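January 3, 2023

Back in the workshop after the break. Hymnal repair for Stesbridge chapel, continued.

Counted the boxes again now that the last one has come over from Sterdale. 24 boxes, and Huguette's list says over 200 books, mostly the words-only edition with a smaller number of full music copies. I have put the music copies on the upper shelf so they don't get mixed in. Please keep them there.

Opened the first box and sorted by damage. Most have the usual trouble: front hinge split, first section pulling away, corners gone soft from years in the pew racks. Two have water staining through the Advent hymns and the pages have cockled. I've set those under weights between blotters and will look again Friday. If they don't flatten I would still send them back into use. People sing from the page whether it lies flat or not.

Paste: mixed wheat starch this morning, a bit too thick, thinned it by eye. It held on the test hinge but took longer to dry than the last batch. Tarık wants to try the Japanese tissue in the heavier weight for the music copies, which get opened wider on the organ desk. I agree, but only on those.

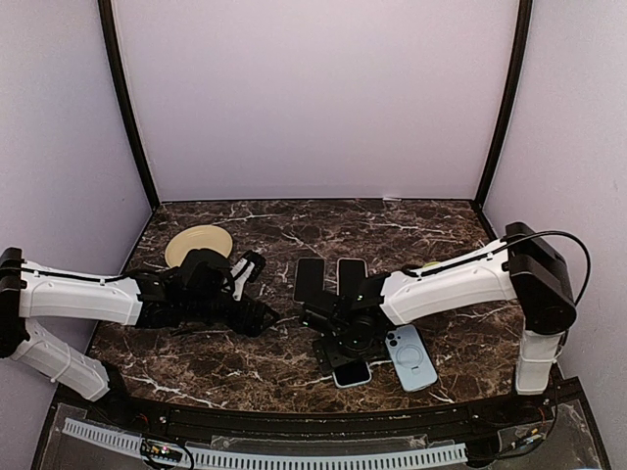

Tabletop and the two arms, January.

Worked through 9 hinges before lunch. The cloth from Estine is a shade darker than the old covers. I asked Solveig whether the chapel would mind and she said the minister would rather have them sturdy. Trim the cloth before pasting, I wasted a strip by doing it after.

Question about inscriptions. A good many of the flyleaves have names in them, some with baptism or confirmation dates, and one has a short prayer in pencil for a son at sea. The first plan was new endpapers throughout. I don't want to lose these. For now: where there is writing, keep the old flyleaf and tip it onto the new one. Eylül is making a list of the names for the chapel so families can ask for a book if they want it. The pencil is faint, so no erasers on any flyleaf, even for obvious dirt.

Also found, tucked into the books: a palm cross, several service sheets, a Bach chorale copied out by hand with the alto line corrected in red. All in the envelope in the drawer, each marked with the box it came from.

İlker asked about the big pulpit Bible. Not started. The spine needs to come off completely and I want the hymnals out of the way first. Stesbridge would like it back for Easter, so it has to be on the bench by the start of March.

To do: order more cloth, cut boards for the worst covers, ask Huguette if the children's books are ours to mend as well.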